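In Defense of the Junk Drawer

My mother-in-law's kitchen in Gristivdale has eleven feet of counter and not one thing on it. The drawers are just as bare. You open one expecting a rubber band and find a single row of forks, lying there like they're waiting for surgery. She did this over a long April with the help of a book, and she'd like the rest of us to do it too.

I have read the book. It says that an object you haven't used in a year is an object you don't need. By that standard I should get rid of my fire extinguisher, my passport and at least 2 of my cousins.

What the book hates most is the junk drawer. It gives the junk drawer a whole chapter, which is more than it gives children. The drawer is called a "decision you have put off," and I suppose that's fair. Mine holds keys to apartments I moved out of, a tape measure that stops being a tape measure at 17 inches, and a bag of hardware from a Brirnden bookcase that is still standing, as far as I know, without it. I have put off these decisions for years and recommend it to anyone.

The case against keeping odd parts goes like this. You don't know what it is, you don't know what it goes to, and if you ever need one you can buy one. The first two points I concede. The third was plainly written by someone who has never tried to buy one. One what? You can't type "the little gray thing" into a search box. I have tried, and was offered 287 results, most of them earrings.

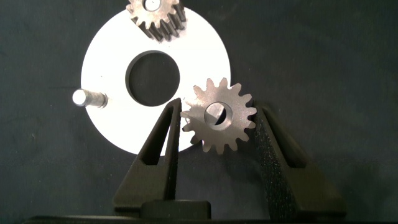 White disc with a pin in its side, with part of a gear. Purpose unknown, position on disposal firm.

Last winter the latch on our dryer door gave out. The Becerra company, which made the dryer, no longer makes the latch, and the young man on the phone suggested I think of this as a chance to upgrade. I thought of it as a chance to walk over to Emiliano Ventura's garage. Emiliano repaired vending machines for 40 years and has never thrown away a spring. He doesn't label anything either. He listened to me describe the latch, badly, with hand gestures, and then went straight to a coffee can on the third shelf and tipped it out on the bench. The piece he picked had come off a cigarette machine in Tradau, back when Tradau had a bus station to put one in. He filed down one corner. My dryer door now closes with a clunk you can hear from the street.

I told this story at dinner, and my mother-in-law said that was one latch, and how many coffee cans did the man have? More than 40, if I'm guessing. It's a lot of cans. His car hasn't been inside that garage since he bought it, and his wife has opinions I won't repeat here.

So yes, there's a cost. I only notice that the people with the empty drawers pay one too, and tend to pay it at my house. They come by for a stamp, or a birthday candle, or the skinny kind of screwdriver. My mother-in-law came by for string in August. She wanted a yard of it and I gave her the ball, and she looked at it the way you'd look at a stray dog that had followed you home.

She took the yard and handed me back the rest. It's in the drawer, next to the keys.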